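Chapter 6
Soft Things and Stubborn Grippers: Planning a Grasp When the Object Will Not Hold Its Shape

If you have worked your way through Chapter 5 you will have a planner that can pick up a mug, a box or a tin and put it down again more or less where you asked. Well done! It is a lovely feeling, and I hope you enjoyed it for an evening or two, for we are now going to spoil things a little by handing the same planner a sponge.

The trouble lies in a line of code you probably wrote without much thought, the one that fixes the object's shape before the fingers close.

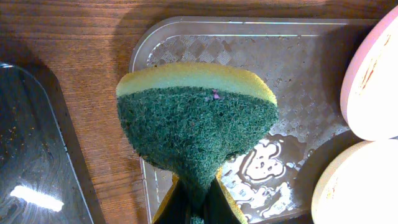
A rigid model supposes that the outline your software measured on the way in is still the outline on the way out, and with anything made of foam that is simply untrue. The fingers come together, the material folds around them, and the edge you meant to wipe with has wandered off somewhere else (my colleague Nadine Hakim calls this "losing the corner", and I have borrowed the phrase throughout).

We shall begin gently, with a model that has only 2 numbers in it, one for squeeze and one for bend. Section 6.2 fits them to the 406 recorded grasps in the Gondora set, and Section 6.3 feeds the result back to the controller 60 times a second. Please keep your Chapter 5 code to hand, as we shall be changing it a good deal.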